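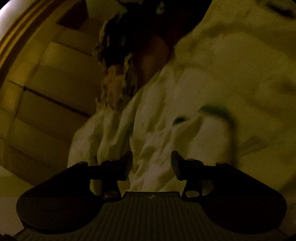 Miłosz Piątek has folded other people's laundry for a living, on and off, since he was nineteen. Now he runs chore trials at Veloso, a small outfit that tests home robots before the makers let them anywhere near a customer. Talked to him by phone, him eating lunch.

First question, the obvious one. Can they do it yet?

"Towels, yes. Flat, square, one color. A towel is a gift." And the rest? Long pause, chewing. "The rest is a pile. People don't have towels, they have a pile."

The pile is his whole subject. Pale stuff mixed in with dark prints, a sleeve inside something else, no edges you can find. A person sticks a hand in and pulls. "You don't look for a corner. You feel for it. Your fingers know it's a hem before you do."

Two fingers and no feeling in them, that's the trouble with most grippers, he says. They pinch fine. They pinch two layers when you wanted one, and then the whole heap comes along.

In July his team ran 638 garments past the Flerkeo arm. He won't give me the score, the contract says no. Would he call it good? "I would call it slow." How slow? "I went for coffee. I came back, same shirt."

The Trurix machine is quicker, he says, but it gives up easier. Drops the thing and starts over. He sort of likes that. "My son does it the same way."

Stains are another matter. A shirt with a green smear on it shouldn't get folded at all, it should go back to the wash. Sorting that out by camera is hard in bad light, and laundry rooms all have bad light. Patterned cloth is worse, half the prints out there look like a stain to a computer. He's argued for 2 years that the trials should include dirty stuff. Got his way this fall.

What about shops, I ask. Stimaleo wants folding done at the back of its clothing stores, and there he's more hopeful. Same shirt over and over, clean, good lamps, somebody near by to fix a jam. "That I can see in 3 years. Maybe sooner, if they stop changing the fabric on us."

And at home?

"My mother asks me this every visit. I tell her to keep the basket."

He had to go then, a delivery at the door. More sheets, he said. Fitted ones.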